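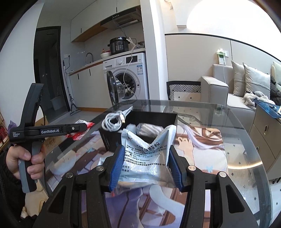
*Fadi Srour, Kinnear bench notes, November*

# kinnear-sachets

Hand-held gripper recordings of small, floppy, shiny packaging, collected to find out which finger pads we should stop arguing over. The object classes are medicine sachets and crumpled plastic wrappers. Both fold the moment you pinch them, and each one folds in its own special way.

If you came for mugs and wooden blocks, the Nammont set has plenty, and they hold still.

## What's in it

| | |
|---|---|
| Episodes | 738 |
| Distinct packages | 41 |
| Held-out packages | 38 episodes, none seen in training |
| Pad types | ribbed, smooth |
| View | camera on the hand-held gripper, looking past the fingers |
| Setting | a lived-in apartment |

The ribbed pads are the blue ones. The smooth pads came from Brakier in a padded envelope with no datasheet, and have been treated accordingly.

## Why a glass table

I wanted reflections. Glass gives you the floor, the lamp and a second opinion on where the object is. A large illustrated mat covers most of the tabletop, so a depth model has to cope with printed hair and drapery in one half of an episode and bare glass in the other. One of our early baselines tried to grasp a ribbon off the artwork. It was very confident.

## Layout

```
kinnear-sachets/
 episodes/
 0001/
 wrist.mp4
 width.csv
 pose.csv
 meta.json
 splits/
 train.txt
 heldout.txt
 tools/
 replay.py
 check_sync.py
```

`width.csv` is the gap between the pads in millimeters. `pose.csv` is the tool pose in the table frame, which I reset whenever someone leaned on the table. Resets are logged in `meta.json` under `table_bumped`. It is the best-populated field in the set.

Run the sync check before anything else:

```
python tools/check_sync.py --max-skew-ms 200
```

Episodes that fail are still included. Filter them or learn to love them.

## Ribbed against smooth

Results so far, in the order I came to believe them:

- Ribbed pads hold a sachet better by the sides, where the packet buckles into a V and the raised corners give you something to work with.
- Smooth pads are better at sliding under a flat sachet, right up to the moment of lifting it.
- Neither is good with wrappers. A wrapper in the pads is mostly outside the pads.
- Printed text bends across the fold. If your pipeline reads labels, read them before you squeeze.

Success was scored by hand: lifted, carried, and let go over the box. Dropping it near the box is a fail. I did ask for partial credit and was turned down.

## Known problems

- Two-device episodes, with one gripper in each hand, have a second tool in view and sometimes the operator's hand. Mask them if your tracker is easily impressed.
- Cables wander through the view. I taped them. The tape is also visible, in the later episodes.
- Foil glare blows out the highlights. Exposure was locked after episode 200, so anything earlier breathes a little.
- The background changes between sessions. Laundry happened.
- Labels in `meta.json` say `sachet` or `wrapper` and nothing finer. Please don't use this set for anything to do with identifying medicines.

## Related

The Kundalwood replay rig reads these files directly once you rename `width` to `aperture`. I have been asked to rename it here too, and have filed the request under `TODO.md`, line 41.

## Changes

- **0.3** Added held-out packages. Fixed left and right being swapped in the two-device episodes.
- **0.2** Left and right swapped in the two-device episodes.
- **0.1** First release, ribbed pads only.

Bug reports go in the issue tracker, with the episode number. "The shiny one" doesn't narrow it down.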